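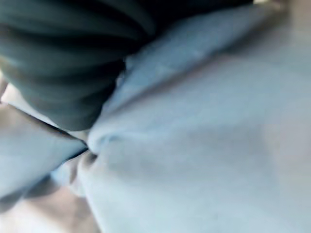
Is the Holzer mill at Sasville worth a day out if you don't knit or sew? I'd say so, as long as you like big noisy buildings and don't mind a bit of a walk from the station.

I went to the open day on Feb 8, 2020 with my sister, who does knit, and who had been going on about it since January. We took the number 16 bus as far as the bridge and walked the last bit along the canal, getting properly rained on. Tickets were 4 pounds each and that included a cup of tea, so no complaints from me!

They take you round in groups of 17, and we started upstairs in the winding room. It smells of oil and wet sheep (I rather liked it). Our guide had worked there for years and had to shout over the machines, so I missed half of the history, but I did catch that the oldest part of the building is 107 years old and that the roof has leaked for most of them. After that came dyeing, where you stand behind a rail and breathe in steam, and then the finishing room, where the cloth gets brushed and pressed. I could have stayed in there all afternoon – it was lovely and warm, for one thing. 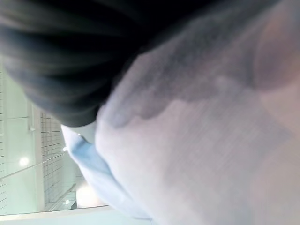 The shop is on the ground floor next to the tea room, and that was where we lost an hour. Restel blankets were on one side and the lighter Flesa range on the other, with a big bin of offcuts by the till. My sister bought far too much. I came away with one scarf and a bag of odds and ends that I'm going to turn into a draught excluder, or that's the plan anyway.

If you go, wear flat shoes, as the stairs are steep and there's no lift to the winding room. The tea was good but the scones had all gone by two, so go early. We missed the bus back and ended up having chips on the bridge, and my coat still smells of vinegar.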